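Drunby Packaging Text Set

Version 5

Overview

Drunby is a collection of transcribed text from household packaging. It was put together for testing spelling checkers, unit parsers and address splitters on the short, crowded wording that appears on cartons, tubs, sachets and bags. The set holds 535 records. Each record is one printed panel, typed out by hand and then checked by a second reader.

The set is small on purpose. It is meant as a check set to run before a release, and it is too small to train anything of use.

Contents

records.tsv: one line per panel, tab separated, UTF-8, Unix line endings
units.tsv: list of unit spellings found in the records, with the form we map each one to
notes.txt: readings that the two readers could not agree on
check.py: validates column count, encoding and unit spellings

Fields

id: four digits, padded with zeros. Numbers are never reused after a record is withdrawn.
class: carton, tub, sachet, bag, bottle, sleeve
panel: front, back, side, base, lid
lang: two-letter code. Panels in more than one language use "xx" and carry a separate tag for each line.
text: the transcription. Line breaks on the pack are written as a vertical bar.
conf: 0 to 99. Values under 50 mean that at least one word is a guess.

Transcription rules

Capitals are kept as printed. Hyphens at the end of a line are kept and followed by the bar. A decimal comma stays a comma; units.tsv handles the conversion. Superscripts are typed as normal characters. Barcode digits are left out, as are batch codes and best-before dates. Logos with no lettering are skipped. Where lettering forms part of a logo it is typed inside square brackets.

Nutrition tables are read row by row, left to right, with a double bar between cells. Empty cells are kept, so the number of double bars should be the same on every row of a table. check.py reports a warning if it is not. Merged header cells are typed once, in the leftmost position.

Records longer than 300 characters are split and given the suffix a, b and so on. Please join them before measuring line accuracy. Version 4 did not do this and its scores cannot be compared with later ones.

Sources

Packs came from two collecting points, Kisari and Alavari. Kisari supplied mostly cartons and tubs. Alavari supplied sachets and bags, many of them in two languages. The first unit list was taken from the Tarawneh label parser and has been edited heavily since.
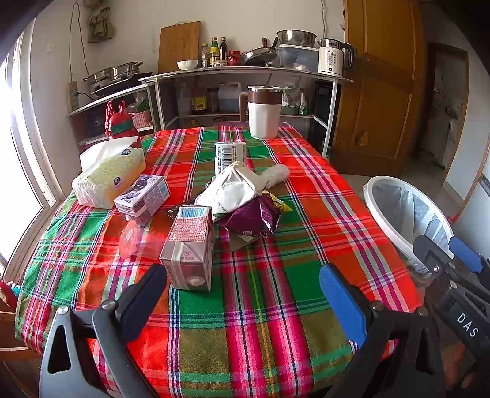
Known problems

Bags are under-represented. Text on thin film creases, and many bag panels were dropped at the second reading.

The lang tag is unreliable for ingredient lists made up only of additive codes. Treat these as unknown.

In units.tsv, "gr" maps to gram. This is wrong for a handful of older packs where it means grain. Fix pending.

Record 0412 has a stray tab in the text field. check.py skips it by id.

Changes

5: long records split, conf field added, sleeve added as a class
4: Alavari records merged, ids padded
3: bar used for line breaks in place of a slash

Licence

The transcriptions may be copied and changed for any purpose. Rights in the original pack wording stay with the makers. Corrections are merged each July; send them as a patch against records.tsv, one record per patch, with the id in the subject line.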